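Count the water before granting the permit

Darkley's regulators want to let drillers reuse wastewater from the Flerside field on county roads, as dust control, starting in April. I think they should wait.

The case for it is cost. Hauling the water to a disposal well runs 48 miles each way, and Tiongson, the largest operator there, makes 700 trips a year. 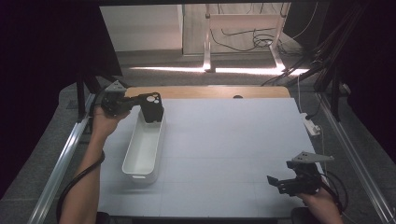
Fewer trucks would spare the roads too, one reader wrote to me after my last column, and that is a fair point. But brine on gravel washes into ditches, and the rule asks for only 2 tests a year. A driller could pass both and still spread bad water the rest of the time.

Polach tried a stricter version – every load sampled, results posted. 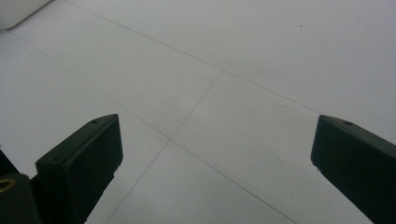

Small operators there complained that lab fees ate up the savings. Maybe so. If the savings vanish once the water is checked, the county should know that before it signs.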